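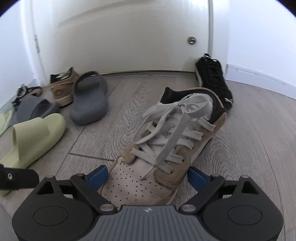 **Figure 3.** Low-top sneaker, beige and tan, on a wood-effect floor.

### 4.2 What people mean by "worn out"

The Tornton survey asked each household to list every pair of shoes it owned and to say, for each, whether the pair was in use, kept for best, or worn out. We had expected the third group to be small. People throw away worn-out shoes, or so we had assumed when we designed the form and gave that answer the narrowest column.

Of the 1,092 pairs listed, nearly 200 were put down as worn out and were still in the house. Asked why, most respondents said the shoes were for gardening. This held in Skoryk, where the homes in our sample are flats and the nearest garden belongs to the council. We coded these answers as "gardening (stated)" and moved on, though the second coder left a number of remarks in the margin which we have not reproduced.

The phrase itself gave us more trouble than the counting. In Mostomport, "worn out" was used for a split sole or a heel that let in water. In Skoryk it could mean a mark on the toe, or a colour the owner had gone off. One respondent used it of a pair bought in February, on the grounds that they had never been comfortable and so had been worn out from the start. The form had no box for this.

We tried a stricter test on a smaller group. Owners of 24 pairs in the "worn out" column agreed to take them to the Plekenero repair counter for a plain verdict: mend, leave alone, or bin. Only four were sent to the bin. The counter does make its living from mending, so its view of what can be mended should be read with that in mind, but even the "leave alone" pile was larger than the bin pile. Owners took the news politely. When we rang them later, several had gone back to calling the shoes worn out, and one had bought a new pair on the way home from the counter.

Low-top casual shoes caused the most disagreement between owner and repairer. Boots caused the least - a boot seems to be allowed to look old. Slippers were left out of the repair test after the counter asked us to stop bringing them.

For the rest of this paper we therefore treat "worn out" as a statement about the owner's plans, and use "failed" where the repairer found a fault that could not be put right. The two overlap less than we would like. Section 4.3 takes up the pairs kept for best, a good many of which had never been outdoors.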